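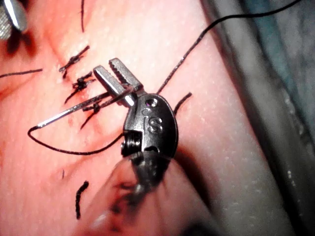
Recert hours for the suturing course

sorin_d: Does the Festmont skills course count toward renewal? The fee is 2100 and I still need 42 hours before May.

Kwan-ho Lo: It counted for me. Send the certificate with your log — they don't chase it for you.

sorin_d: All 42?

Kwan-ho Lo: Only the hands-on part. The online modules go under self-study.
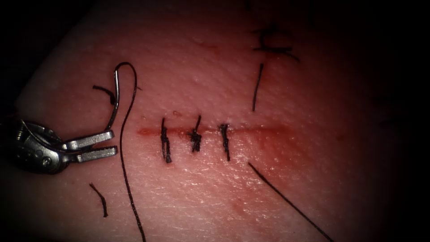 Cathal Mulligan: I disagree with Kwan-ho. My online modules were accepted as course hours last cycle. Ask the office in writing before you pay.

sorin_d: Emailed them. Will post the reply.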